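Search this site Go
Print this page | E-mail to a friend

Omska opens its stitch library

I'm Beatriz Cordeiro, and I'm chuffed to say our suturing set goes out to partner labs in June! Every run is a person at the console, closing a cut while we record.
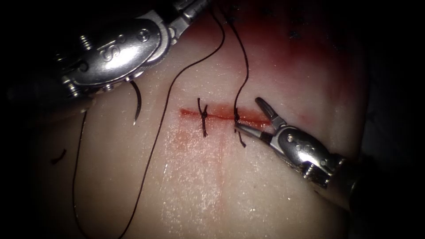 Two stitches on the practice pad.

We kept 90 runs, fumbles included (the system needs those too). Most of the labelling happened in Brevside, with plenty of tea.

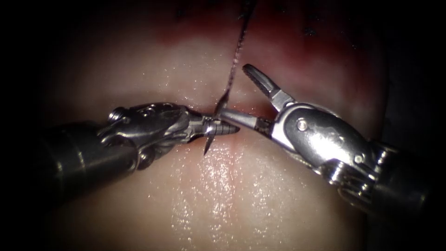
Needle and thread over the seam.

Wrist views are in there as well, so learners get a close look at each grip.

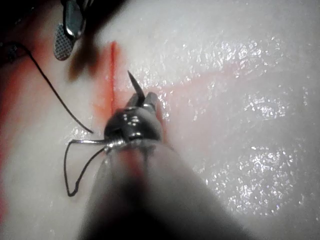
Dhillon reckons the fumbles will teach it more than the tidy runs, and wants 60 extra by spring.

Filed under: News > Robotics & Training Data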